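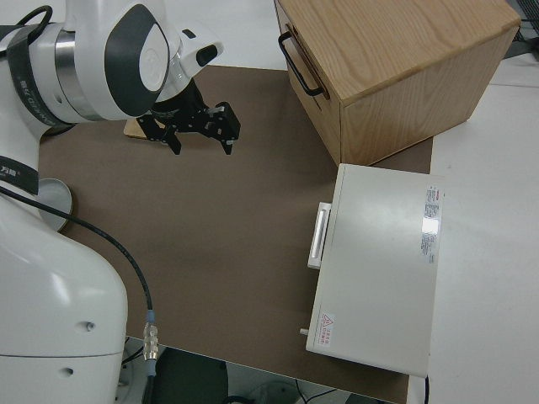 How Do Screws Hold Things Together?

Home | Science | How Things Work | History | Ask Us

Last updated: January

Look closely at the things in your home and you will find screws. They are in door hinges, light switches, chairs and the backs of toys. A screw is one of the simple machines, like the lever and the wheel.

A ramp wrapped around a pole

Cut a piece of paper into a triangle with one long sloping side. That slope is a ramp. Now roll the triangle around a pencil, starting with the tall end. The slope winds around the pencil in a spiral. The ridge on a screw has the same shape, and it is called the thread.

A ramp lets you raise something heavy with a small push, but you have to push it a longer way. A screw does the same. Your hand turns a long way around, and the screw moves forward only a little. That small movement is very strong.

Why doesn't it fall out?

When a screw goes into wood, the thread cuts a groove and sits in it. To pull the screw straight out, you would have to tear the wood. A nail has smooth sides, so it is easier to pull.

There is also friction, the rubbing force between two surfaces that touch. When a screw is tight, the thread presses hard against the groove, and friction stops it from turning back by itself. Shaking can loosen a screw over time. Bicycle screws need checking for this reason.

Screws in metal and plastic

A wood screw usually has a pointed tip. A machine screw usually has a flat end and goes into a hole that already has a thread inside. The two threads must match. If they don't, the screw will jam.

Screws that lift water

A big screw inside a tube can lift water. You turn it, and water moves up from one turn of the thread to the next. The farm museum in Okthorpe has one with a handle at the top. Farmers used screws like this to water fields more than 1,000 years ago.

Try it

Find a jar with a screw-on lid. Put a dot of washable marker on the lid and turn it slowly. Watch how far the dot goes around and how little the lid rises.

Comments

Tanero: I did the paper one and it worked. I used a crayon.

Renata Ledesma: My class read this before lunch. Could you do one on pulleys next?

Ulloa: why do some screws have a star shape on top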